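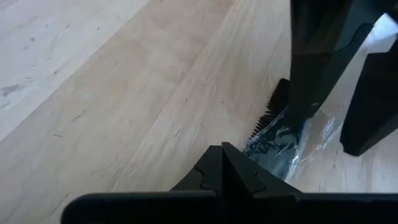 I. Cârstea
Second-year student, Product and Workplace Design

Layout and Surface of a Four-Basket Sorting Table
Project report, spring term

1. Background

The Trerach reuse store in Edberg receives small mixed goods in bulk and sorts them before shelving. The intake sheets for March list 3,623 items. Of these, 1,989 were entered as "wrapped or part wrapped", meaning that a bag, sleeve or piece of film was still on the item when it reached the table. The store's present method is to tip each batch on to a long bench and push the goods into piles. The piles run into each other, and thin packaging slides under the heavier goods.

The project looked at whether one table with four open baskets would keep the groups apart, and what kind of top the table should have. Shelving, labelling and pricing were left out.

2. Basket layout

The baskets are plastic with slotted sides, in yellow, blue, green and red-orange. Colour was used in place of written labels so that the groups could be changed from one batch to the next without making new signs. Slotted sides were preferred to solid ones for two reasons. The contents can be partly checked without lifting the basket, and grit falls out on to the table, where it can be wiped up.

Three layouts were drawn. The first put the baskets in a row along the back edge. Reach to the end baskets was long and the middle ones filled first. The second stacked them in pairs, which hid the lower pair. The third, which was kept, places the baskets around a clear working area: yellow and blue at the near side, to the left and right, with green and red-orange further back. Each item is dealt with in the space between them and has a short path to any of the four.

The working area has to be wide enough for a thin sheet of plastic to be laid out without touching a basket. Small dark items in clear wrap were the hardest group to handle in the test. The wrap catches the light and hides the edge of the item, and it has to be pinched at a corner before the item can be turned over. On a pale top the dark part at least stands out well.

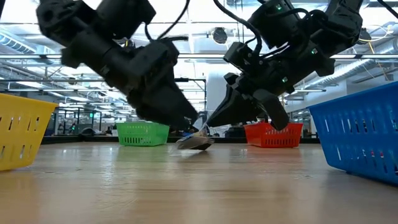
3. Method

A batch of 100 items was made up from store stock and sorted twice, once on the bench and once with the four baskets. The groups were the same both times:

Yellow – loose items, no packaging
Blue – items in full packaging
Green – items in part packaging, to be unwrapped later
Red-orange – damaged or unclear

An item was marked as misplaced if it was found in the wrong group at the end. Items that ended up on the floor were put back and noted in the log.

4. Table surface

The light wood top was checked before use and compared with a grey laminate sample from Oteck. The points noted were glare, grain and existing marks.

Glare: the wood is a soft beige and the grain is faint. Some patches are paler, almost white. Clear film is harder to find on these patches than on the darker streaks.

Grain and seams: straight seams divide the top into long strips. They are thin and did not catch on packaging. They also gave a useful line for setting the baskets back in place after emptying.

Marks: there is a group of small grey and brownish specks towards the left. They did not affect handling, but very small dark goods such as screws and beads could be mistaken for them at a quick look. The cause of the marks was not looked into. A top with a plain finish would avoid the problem, although the Oteck sample gave poor contrast with dark goods.
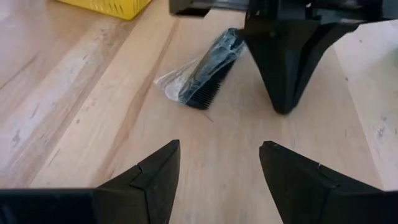
5. Results

The bench sort ended with 11 items misplaced and the basket sort with 2. Both of the latter were part-wrapped items put with the fully packaged ones, which points to a weak definition of the groups. The layout does not seem to be at fault. Time was similar for both methods, and one run of each is too little to say more.

6. Further work

Repeat the test with at least five batches.
Write a clearer rule for part packaging.
Try a matt cover over the palest patches of the top.
Check the baskets for small goods falling through the slots. Beads were kept in a lidded tub for this test, so the question is still open.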